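Tablecloth

A tablecloth is a piece of fabric or coated sheeting laid over a table to protect its surface or to decorate it. In small kitchens, where one table serves for both meals and preparation, the cloth is usually chosen to be wiped or washed often. Printed patterns are common, among them clouds and dots on a pale ground.

The Prerkton household survey, which covered 823 kitchens, recorded a cloth in daily use in more than 600 of them. Round tables were generally fitted with a cloth that hung 15 cm below the edge. 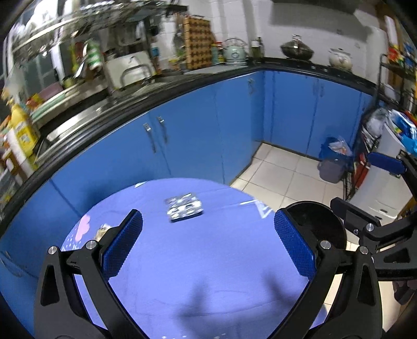 According to Xolani Joubert, the survey gave too little attention to creasing, and a cloth stored folded will keep its lines through several washes unless it is ironed damp. Later editions of the Ackroyd guide to household linen adopted this view and advised rolling.

See also: Oilcloth; Place mat; Table runner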